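Greens Season at the Clellden Kitchen
Gallery

August is when I stop buying anything with a label on it and start eating whatever comes in from the Prurkau road stand. This year that has meant leaves. So many leaves! Lettuce, cabbage, a few things I couldn't put a name to and ate anyway. I've been trying to write up how I sort and keep them, and I had more to say than I expected, so the captions got long. Get a coffee first.

A little background if you're new to the page. I cook for a crowd most weekends in the summer (24 plates on a normal night, 50 when the music is on) and a salad course is the cheapest way I know to make people happy. It's also the first thing to go wrong. A tired leaf looks tired from across the room, and dressing only makes it worse. So the sorting gets done early, before the stove goes on and the kitchen turns into a sauna.

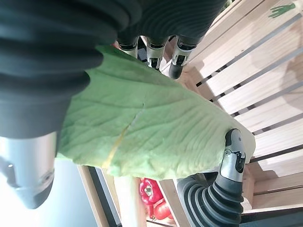 Big outer leaves are my favorite part of the whole job, and I know most people throw them straight in the compost. Please don't! They're tougher, sure, and they've usually taken a knock or two by the time they reach you. A small tear down near the thick white end, like the one on this pale green fellow, doesn't bother me at all – I cut that end off anyway and the rest of the leaf is perfectly good for rolling. My usual filling is rice, dill, a lot of black pepper and whatever mushrooms are going soft. Roll them snug, pack them in a pot seam side down and leave them alone on a low flame. I do the same with chard when I have it, but chard stains everything, including me.

I like slatted crates for this sort of thing. I used plastic tubs for years because they stack so nicely, and then one hot afternoon I opened a tub and the smell told me everything I needed to know. Air is your friend. If you only have tubs, line them with a clean dish towel and leave the lid off until you've got room in the fridge. And don't pile things deep – the ones at the bottom get squashed and you won't find out until you really need them.

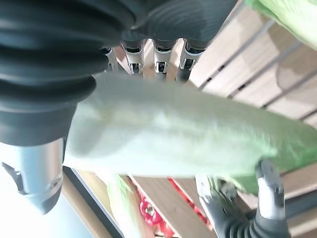 Washing is where people and I part ways. I don't wash anything until the day I'm going to eat it. It goes in the fridge with whatever dust it arrived with, wrapped loosely in a towel, and it keeps 4 days that way without any fuss. When I do wash, it's a sink full of cold water, a good swish, then hands off for a few minutes so the grit can sink. Lift the leaves out, don't pull the plug with them still in there, or all that sand goes right back where it came from. Then the spinner. Mine is a Kivora with a crack in the lid and I'm not replacing it until it quits.

For the dressing I keep it plain. Oil, lemon, salt, a spoon of mustard if the mustard is within reach. I make 200 ml in a jar and shake it like I'm mad at it, and whatever's left over goes on potatoes the next day. My neighbors swear by the Kelemen way, with sour cream and a bit of sugar, and I'll admit it's very good on the crunchy inner leaves. Too heavy for the floppy ones though.

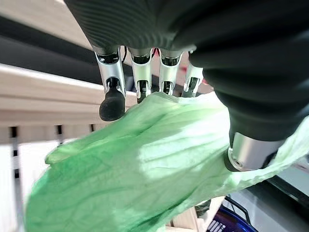
One more thing about timing, and then I'll let you go. Tear, don't chop, and do it right before serving. I've tried getting ahead by tearing everything at noon and the edges went brown by dinner, every time. Whole leaves can sit quite happily in the cool for the afternoon, so I get the bowls out, get the jar shaken, and leave the tearing for when people are already sitting down and reaching for the bread. It takes five minutes and you can talk while you do it.

The leaf roll recipe with proper amounts is going up next, once I've measured the rice instead of just pouring it in. If you have a good use for the thick stem ends besides soup, send it my way – I have a whole bag of them in the freezer.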